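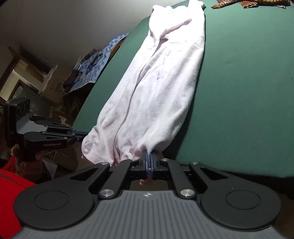 Pink towels, and what I do all day now

Dec 21, 2025

So I've been putting off writing this one, mostly because every time I try to explain my job to my family somebody asks if I'm training my replacement and then the potatoes get cold. But the year's nearly over and I did promise, so!

I used to fold at Ernimum. Sheets, towels, bathrobes, the whole hotel load, on the long tables at the back where the big windows are. I was pretty quick at it too. Then in October they asked who wanted to try the towel job with the hand-held grippers, and I put my name down before I'd really thought about it (the stools, if you must know, I was promised a stool). You hold a gripper by the handle, one for each hand, and you do the folding with the pinchers and leave your fingers out of it. The robot side of the company learns from what we do. That's the short version.

The first week was awful. A towel you could fold in your sleep turns into a long wrinkled rope the second you grab it wrong, and you grab it wrong a lot, because two narrow tips don't feel anything. You pinch one end, the rest bunches up down the table, and you have to go hunting for a corner by eye. I never once looked for a corner in my whole working life before this! My hands just knew. Now I have to slow down and work out what it was they knew, and it's weirdly tiring. I go home with a sore brain instead of a sore back, and I haven't decided which I like better.

We do 50 towels a shift each. On the old line I'd get through 200 before lunch without looking up, so you can imagine the comments.

And people do comment. Kalliopi Panagiotou has been folding there longer than anyone and she won't touch the things. She told me she isn't giving her hands away for the same hourly rate, and I didn't have a good answer, so I bought her a coffee. We did all go in together and ask for a bit extra for the gripper shifts. We got it, though it took 3 meetings. What we haven't got is anything in writing about the folding line after spring. The manager says sheets will stay with us. I'd like to see that on paper.

I do like the work, is the awkward thing. When a fold comes out square with those silly pinchers I'm as pleased as a kid. I've signed up through the end of winter, and after that I'll see what they put on the board.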